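4장. 이메일 캠페인 예약 발송 설정

이 장에서는 Drometti 관리 화면에서 뉴스레터와 할인 안내 메일을 예약하는 방법을 설명합니다. 수신자 목록을 아직 등록하지 않았다면 3장의 절차를 먼저 마치십시오. 예약 기능은 관리자와 편집자 권한에서 사용할 수 있습니다. 조회 권한으로 로그인하면 예약 버튼이 회색으로 표시됩니다.

4.1 캠페인 만들기

1. 왼쪽 메뉴에서 [캠페인]을 누른 다음 [새로 만들기]를 선택합니다.
2. 캠페인 이름을 입력합니다. 이름은 내부 관리용이며 수신자에게 표시되지 않습니다. 예: Horkdale_12월_재구매
3. 발신자 이름과 회신 주소를 지정합니다. 회신 주소는 인증을 마친 도메인의 주소여야 합니다.
4. 제목을 입력합니다. 광고성 메일은 제목 맨 앞에 (광고)를 넣습니다.
5. [저장 후 계속]을 누릅니다.

참고: 제목에 수신자 이름을 넣으려면 [변수 삽입]에서 '이름'을 고릅니다. 이름이 비어 있는 수신자에게는 기본값 '고객님'이 들어갑니다.

4.2 본문과 이미지 넣기

1. 템플릿 목록에서 Dratham(1단) 또는 Quintana(2단)를 선택합니다. 저장한 뒤에는 템플릿을 바꿀 수 없습니다.
2. 글상자를 눌러 본문을 입력합니다. 다른 문서에서 복사한 글은 [서식 없이 붙여넣기]로 넣습니다.
3. 이미지 블록을 본문으로 끌어다 놓고 파일을 올립니다. 이미지 한 장의 용량은 2MB까지입니다. 블록을 연달아 놓으면 모바일에서는 위아래로 표시됩니다. 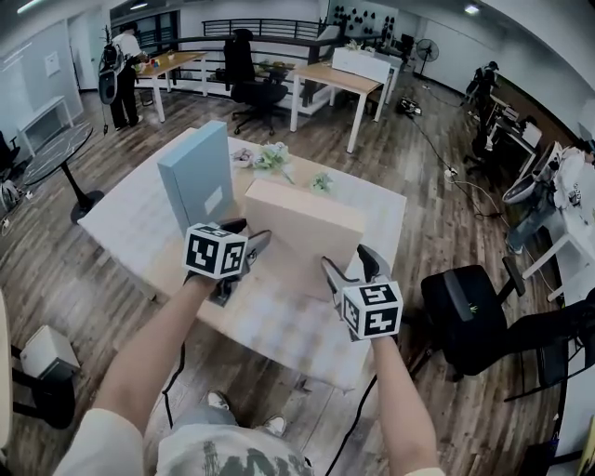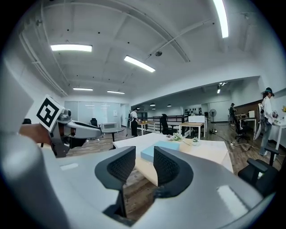
4. 각 이미지의 대체 텍스트와 연결 주소를 입력합니다.
5. [미리보기]에서 PC와 모바일 화면을 번갈아 확인합니다.

주의: 본문 하단의 수신거부 링크를 삭제하면 캠페인이 저장되지 않습니다. 링크의 글꼴과 색은 바꿀 수 있으나 배경색과 같은 색은 지정할 수 없습니다.

4.3 수신자 지정

1. [수신자] 탭에서 목록 또는 세그먼트를 선택합니다.
2. 제외할 목록이 있으면 [제외 대상]에 추가합니다. 같은 주소가 양쪽에 있으면 제외가 우선합니다.
3. 화면 오른쪽의 최종 인원을 확인합니다. 예를 들어 527명으로 표시되면 중복 주소와 수신거부자를 뺀 숫자입니다.

참고: 기본 요금제에서는 캠페인 하나를 2,000명까지 보낼 수 있습니다. 인원을 초과하면 예약 단계에서 오류가 표시됩니다. 목록을 나누거나 요금제를 변경하십시오.

4.4 테스트 발송과 예약

1. [테스트 발송]을 누르고 받을 주소를 입력합니다. 주소는 쉼표로 구분하며 한 번에 5개까지 넣을 수 있습니다.
2. 도착한 메일에서 링크와 변수를 확인합니다. 테스트 메일의 클릭은 통계에 포함되지 않습니다.
3. [예약]을 누르고 날짜와 시각을 지정합니다. 시각은 계정에 설정된 시간대를 따릅니다.
4. 승인 기능을 켠 계정에서는 승인자를 선택합니다. 승인자가 예약 시각까지 승인하지 않으면 캠페인은 임시 저장 상태로 돌아갑니다.

주의: 오후 9시부터 다음 날 오전 8시 사이로 예약하면 확인 창이 한 번 더 나타납니다. 해외 수신자가 포함된 목록이라면 현지 시각도 확인하십시오.

4.5 예약 변경 및 취소

1. [캠페인] 목록에서 상태가 '예약됨'인 항목을 엽니다.
2. [예약 해제]를 누릅니다. 본문을 수정하려면 반드시 예약을 먼저 해제해야 합니다.
3. 수정을 마친 뒤 4.4의 3번부터 다시 진행합니다.

상태가 '발송 중'으로 바뀐 캠페인은 취소할 수 없습니다. 발송 결과를 보는 방법은 5장을 참조하십시오.

이 장의 작성 및 개정: Kumiko Onishi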